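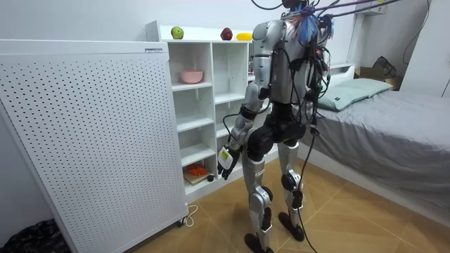
Abb. 7.1: Humanoider Roboter in einem Schlafzimmer, Rückansicht

Kapitel 7
Vom Wahlergebnis zur Regierung

Mit der Auszählung der Stimmen steht fest, wie stark die Parteien sind. Wer regiert, ist damit in einem Verhältniswahlsystem meist noch offen. Das Kapitel behandelt den Abschnitt zwischen Wahltag und Amtsantritt: die Verteilung der Sitze, die Sondierungen, den Koalitionsvertrag und die Wahl der Regierung.

Als durchgehender Fall dient der Landtag von Favenia mit Sitz in Cernar. Er hat 80 Abgeordnete, die absolute Mehrheit liegt also bei 41 Sitzen. Es gilt eine Sperrklausel von 3 Prozent. Bei der letzten Wahl verfehlte die Liste Unik diese Hürde um 369 Stimmen und blieb ohne Mandat. Die Partei Lei wurde stärkste Kraft, erreichte die absolute Mehrheit jedoch nicht und war auf einen Partner angewiesen.

Nach der Verfassung von Favenia darf die Regierungsbildung bis zu 95 Tage dauern. Gelingt sie in dieser Frist nicht, wird neu gewählt. In der Zwischenzeit führt die bisherige Regierung die Geschäfte weiter. Ihre Befugnisse sind dabei eingeschränkt, einen neuen Haushalt darf sie nicht vorlegen.
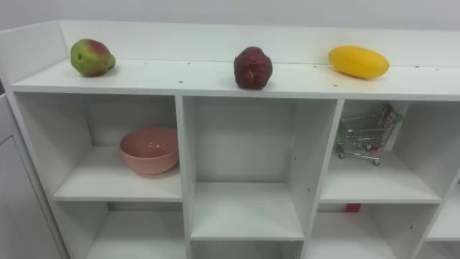 7.1 Sitzverteilung und Sperrklausel

Stimmen für Parteien unterhalb der Sperrklausel werden bei der Sitzverteilung nicht berücksichtigt. Die Mandate verteilen sich auf die übrigen Parteien, deren Anteil im Parlament dadurch in der Summe höher ist als ihr Anteil an den Stimmen. Je mehr Listen an der Hürde scheitern, desto größer wird der Abstand zwischen beiden Werten.

Befürworter verweisen auf die leichtere Mehrheitsbildung, Kritiker auf den Grundsatz der Wahlgleichheit. Beide Positionen werden in Abschnitt 7.2 am Fall der Liste Unik gegenübergestellt.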